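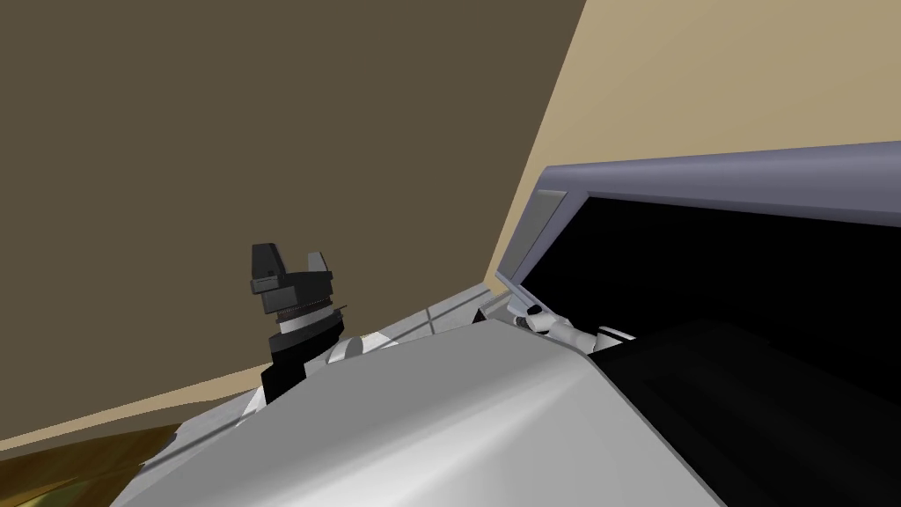

Painting one wall darker than the rest makes a room look smaller, one correspondent complained to the paint maker Fehr, and the company printed the letter in its next catalog along with a reply that disagreed. The exchange is often quoted in writing on the accent wall, a wall of an indoor room that is given a different color or covering from the walls next to it.

Terms

The terms "accent wall" and "feature wall" are used for the same thing. Accent wall is more common in the United States. Some decorators keep feature wall for a surface with texture or pattern, such as brick or wallpaper, and use accent wall only for a change of paint color. A room in which opposite walls are paired in two colors is usually called a two-tone room. Wainscoting, where the lower part of a wall is treated differently from the upper part, is a separate practice.

Choice of wall

The wall most often chosen is the one facing the main door, or the one behind the largest piece of furniture. Walls with many windows or doors are less often used. Too little of the color shows between the openings, and there are more edges to cut in by brush. A dark color on the short end wall of a long room tends to make that wall seem nearer. On a long side wall it makes the room seem narrower. Pale end walls have the opposite effect.

Color and light

Browns, greens and grays are widely sold for accent walls in living rooms and bedrooms. The same paint can look quite different on two walls that meet, depending on how daylight falls on each. Olive shades in particular shift toward brown under warm electric light, and makers advise checking a sample both by day and in the evening. Flat finishes hide uneven plaster but mark easily. Eggshell and satin finishes can be wiped down, though they show roller marks when the light comes from the side.

Method

The lighter color is normally applied first and carried a little way around the corner. When it has dried, the corner is taped and the darker color is brought up to the tape. Inside corners in older houses are seldom straight, and many painters strike a line with a level and ignore the corner itself. Baseboards are painted last.

Brerkcombe survey

In May a housing survey in Brerkcombe recorded wall colors in 2,197 homes. Accent walls were found in 977 of them, and 332 had more than one. The survey did not separate owners from renters, which has been raised as a fault, as many local leases require the walls to be returned to a single color.

See also

Baseboard
Color wash
Emus (paint range)
Skesico color cards
Wainscoting

Page last edited Jul 17, 2018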